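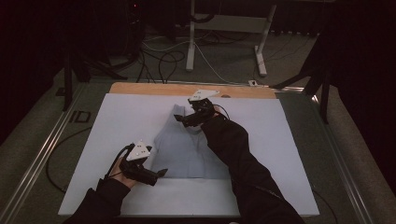
**Ostmont and Histia agree to join up their carbon markets**

After two years of talks, the climate offices of Ostmont and Histia have settled on a shared carbon market, and it's a bigger deal than the dry title of the agreement suggests. From March, a permit issued on one side of the border will count on the other, so a cement works in Ostmont can cover its emissions with permits bought from a Histian power station, and the other way around.

The text was released just after 4 p.m. and we've had it open ever since (all the annexes too, which is where the good stuff is). Once the link goes live, 834 industrial sites will be trading in the same pool. Most of them are small: dairies, brickworks, paper mills, a handful of glassmakers. The big emitters will get the headlines, but it's the smaller plants that stand to gain the most, as they've been stuck buying in thin local auctions where the price could jump all over the place from one month to the next.

Mercedes Ticona, who leads climate policy research at the Rikuvura Centre, has followed the talks from the first round and was delighted with the result. "I had pencilled in another year of arguing over the price floor," she told us. "They got there in an afternoon! Histia gave ground on the floor, Ostmont gave ground on free permits, and both of them came home with something they can defend."
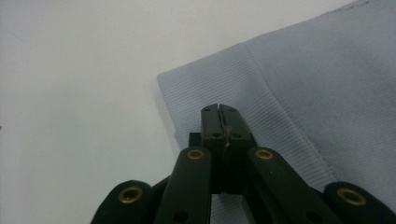
The free permits were the hard part. Ostmont has long handed them out to heavy industry to stop factories moving abroad, while Histia auctions nearly everything. Under the deal, Ostmont's free share will shrink by 15 per cent in the first trading year, with a review before any further cut. Histia wanted a faster timetable and didn't get it, though it did win a say in how the review is run.

There's also a neat bit of design in the second annex. If prices in the joint market climb too quickly, permits are released from a common reserve, and the money raised goes straight into home insulation and rural bus services in both countries. Ticona's team had argued for something like this in a working paper, and it's great to see the idea make it through to the final text in a form close to the original.

Lunde, which shares a border with both, has been watching closely. Its energy ministry sent observers to the last rounds and has now asked for a formal briefing. Joining would take a new law, and Lunde's parliament is split on carbon pricing of any kind, so don't expect a quick answer. Still, a favourable first year next door would change the tone of that debate.

Some questions are still open. The two registries run on different software, and the agreement says little about who pays if a transfer goes astray. Farm emissions are left out altogether, which environmental groups in Histia have already criticised. Ticona thinks agriculture will come back to the table at the review, "and it should, there's so much to work with there."

The Rikuvura Centre will publish a full analysis of the agreement, annex by annex, ahead of the March start. Comments and corrections from readers are welcome before it goes to print.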